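Thread before laundry

December

by Unai Vidal

My sister runs a small upholstery shop in Toledo and asks me every winter whether she can buy a machine that hems curtains, folds them and puts them in a bag. The answer is still no for the whole job. A machine can do the straight hem if a person feeds it. The rest is handling, and handling is where the money goes.

I've been going through suturing clips for the past few evenings, and they bear on her question more than the towel-folding videos people keep sending me. Suturing is sewing with most of the shop-floor conditions left in. The material gives when you pull on it. The thread has no shape of its own. Both ends of the job have to be managed at once, and you tie off every stitch.

The step I care about is the wrap, where the thread goes around one instrument's jaws before the free end is pulled through. Two or three turns near the hinge, and a short end standing up where the other jaws can reach it.
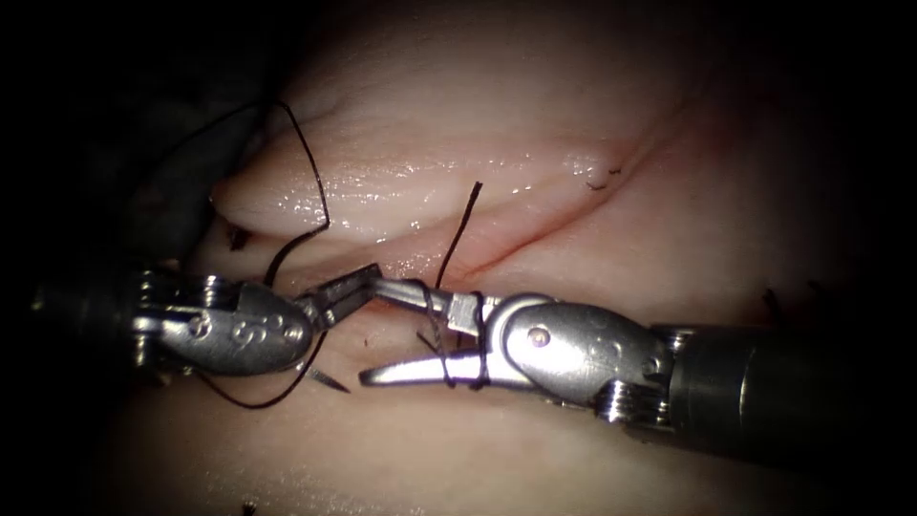 What the wrap requires

In geometric terms the wrap is simple. One tool describes a circle around the other while holding thread. A planner can produce that path in no time. The trouble is the state of the thread. Its stiffness, its twist and the length already paid out all change where the loop goes, and you need an estimate of the loop before you close on the tail.

I spent 11 weeks last year on a bench version of this for Barel, with waxed cord and two desktop arms. We logged 40 attempts at a single overhand wrap. In 22 of them the cord ended up where we wanted it. Of the failures, most were slack: too much cord between the tools, so the turns slid off the tip when the second arm moved. Tension control fixed some of that and created a new problem at the anchor point, which crept.

Slack also has to be parked somewhere between stitches. A long loop lying across the work is harmless until the next pass catches it. Then there is the needle, which gets put down and has to be picked up again at a usable angle. A curved needle lying on a soft surface is a poor grasp target, with glare on it and not much clearance under it.
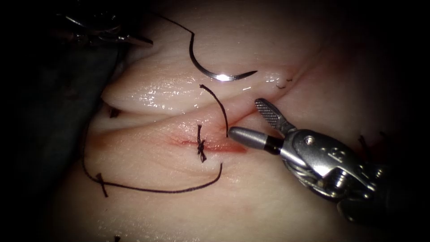

Unai Vidal
Controls engineer, Asa

I'd put household chores in the same bin. Loading a dishwasher is mostly rigid objects, and I expect it to be sold as solved before it is. Threading a drawstring back through a hood is a suturing problem with worse lighting. Changing a duvet cover is larger and more forgiving, but the machine still can't see the corner it needs.

Tadhg Ó Dubhghaill, who used to write motion code at Fima, disagrees with me on this. His position is that chores tolerate sloppiness, so the bar is lower and the dates are closer. A bad fold costs nothing. I accept that for towels. I don't accept it for anything with a fastener, a knot or a hem, where a half-finished step leaves the item worse than before.

We do agree on what to measure. A single good stitch says little. I want to see the second one placed beside the first, with the first one still sitting there and its tails out of the way. Every completed step leaves clutter for the following step: cut ends, a changed surface, thread that looks like other thread. Vision code that works on a clean pad can lose track by stitch 5.
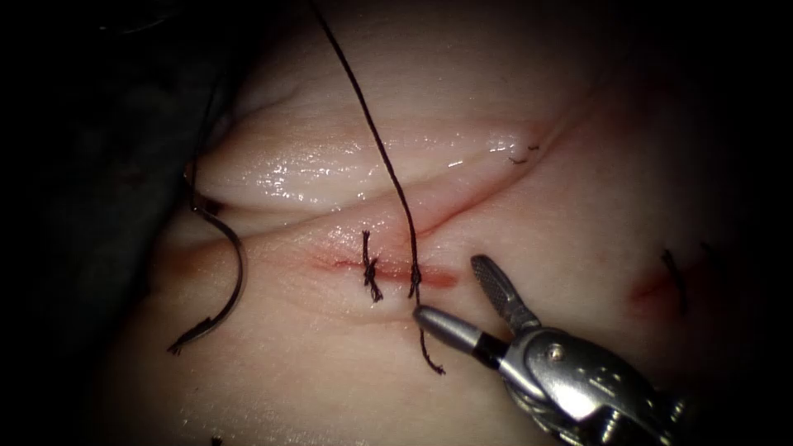 Second stitch in progress, to the right of the finished knot. Needle at left.

For the curtain shop, my advice is the same as last winter. Buy the better feed table. Keep the person who does the corners. If someone offers a machine that ties off thread, ask to watch it do a row on your own fabric, with no one touching the cloth between stitches, and ask how the thread gets reloaded. I'm going back to the cord rig in the new year with a shorter tail and a force sensor on the anchor side, and I'll post the log once there are enough runs to compare against the old 40.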